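Werkstattbuch, Mai, nachmittags
Becher / Papierunterlage / Stapelversuche
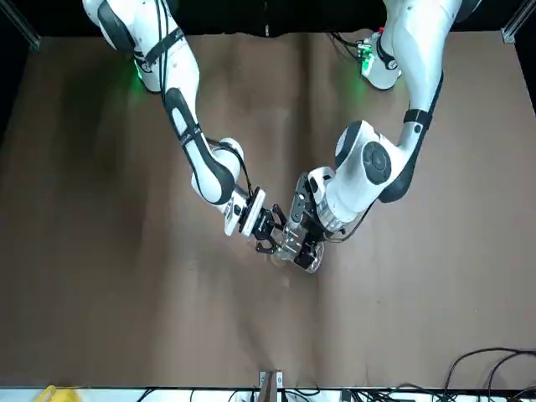 Hüsnü meint, die klaren Becher seien von Anfang an die falsche Wahl gewesen, man sehe den Rand nie richtig und greife ständig daneben. Er würde auf die milchigen von Lerora umsteigen und die klaren für Kaffee aufbrauchen. Halte ich für verfrüht. Die milchigen sind weicher, die dellen schon beim Auspacken ein.

Stand Becher: von den 50 aus dem Karton sind noch genug da für diese Woche. Angeknackste bitte NICHT zurück in den Stapel, habe heute wieder welche mit Haarriss dazwischen gefunden. Riss geht fast immer vom Rand aus, senkrecht nach unten. Kommt vom Auseinanderziehen, wenn die Becher zu fest ineinander stecken. Leicht drehen beim Lösen, dann geht es.

Unterlage: braunes Papier bleibt. Hatten im April die graue Matte, darauf rutschen die kleinen Becher beim kleinsten Stoß. Auf Papier stehen sie ruhiger. Nachteil: wellt sich, sobald was verschüttet wird, und dann kippelt alles. Klebeband nur an den Aussenkanten, nicht quer über die Mitte, Kittipong hat letztes mal eine Kante mittendurch geklebt und jeder Becher blieb dran hängen. Neue Rolle liegt im Regal Plotow, unterstes Fach, hinter den Leisten.

Licht: Deckenlampe macht Reflexe am Becherrand. Vormittags mit halb zugezogenem Vorhang ist es besser. Mit Pappe als Blende probiert, hält nicht, fällt nach rund 30 Minuten runter. Kamol fragen wegen Klemmen.

Wandstärke gemessen, Schieblehre, an 2 Bechern aus verschiedenen Stapeln. Am Rand dicker als in der Mitte, klar, aber der Unterschied zwischen den beiden war größer als erwartet. Werte stehen auf dem gelben Zettel am Monitor, muss ich noch übertragen. Die Lieferung hat die Nummer 1822, falls jemand bei Meesuk reklamieren will. Ich eher nicht, für den Preis.

Eindrücken: wenn man zu tief anfasst, gibt die Wand nach und der Becher ploppt oval. Weiter oben, knapp unter dem Rand, bleibt er rund. Mit der Hand ausprobiert, leer und mit Wasser. Voll ist er deutlich steifer, schwappt aber natürlich. Halbvoll noch nicht gemacht.

Ntombi hat nach Deckeln gefragt. Haben keine. Die vom Mornthorpe-Karton passen nicht, zu weit.

Offen:
Papier wechseln, linke Ecke ist gewellt
gelben Zettel abschreiben!!
Vivek: milchige Becher zum Vergleich mitbringen, ein paar reichen
halbvoll testen, Lappen bereitlegn
Restbecher mit Riss in die gelbe Tonne, nicht in den Papiermüll

Kurz vor sechs Schluß gemacht, Vorhang ist noch zu.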